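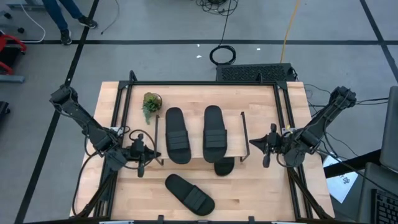
Brulisard Timber Finish Notes

README for the dataset, version 2

What's in this folder

Brulisard is a collection of notes on how everyday timber finishes age. It covers oils, waxes, shellac and a few water-based varnishes, all on boards you could buy at an ordinary lumber yard. There are 1,568 entries in total, spread over 53 finishes, and I've had a wonderful time putting them together!

Each entry records one board, one finish and one look at it. Most boards were looked at more than once, so expect the same board number to turn up again and again. That's on purpose – the slow change in colour is the part I find most interesting.

Files

entries.csv – the main table, one row per look
finishes.csv – one row per finish, with the recipe if I mixed it myself
boards.csv – species, thickness, and where the board was kept
remarks.txt – longer remarks, keyed by entry number

Columns in entries.csv

entry: running number, never reused
board: matches boards.csv
finish: matches finishes.csv
coats: number of coats at the time of the look
months: full months after the last coat
colour: a word from the short list in remarks.txt
sheen: dull, satin or gloss
feel: free text, my own words
spill: what was spilled on it, if anything

Empty cells mean I didn't check. A dash means I checked and had nothing to report. Please keep the two apart if you convert the file, as they got mixed up in version 1 and it took me a good while to sort them out again.

Where the boards were kept

Stasix is the sunny side: a south wall with a big window. (Northern hemisphere, for my Australian friends.) Skakance is the basement shelf, cool and dim all year. Manolakis is the kitchen, and those boards have had a rough life – coffee, beet juice, hot pans, the lot. If you only read one part of the remarks, read the Manolakis ones.

Things to watch for

Sheen was judged by eye under the same lamp. I'm fairly consistent with gloss, less so between dull and satin.

The pine boards came from two different batches, and the second is noticeably yellower before any finish goes on. Column batch in boards.csv tells you which is which.

Linseed oil is over-represented, with 553 entries. I love the stuff and kept adding boards, so weight it down if you're comparing averages.

Changes in version 2

Added the beeswax and orange oil mixes
Fixed the swapped dash and empty cells
Spelling of "grey" made the same everywhere
Removed nine boards that warped too badly to lie flat

Using it

Anything you like, including in teaching. A mention of the Brulisard name is welcome. If you've got boards of your own and want to add them, follow the column names above and start your entry numbers at 2,000 so they don't run into mine. I'd especially like to see more maple and some blackwood, and anything at all from a humid climate!

Next update is planned for April, once the new tung oil boards have had their third coat.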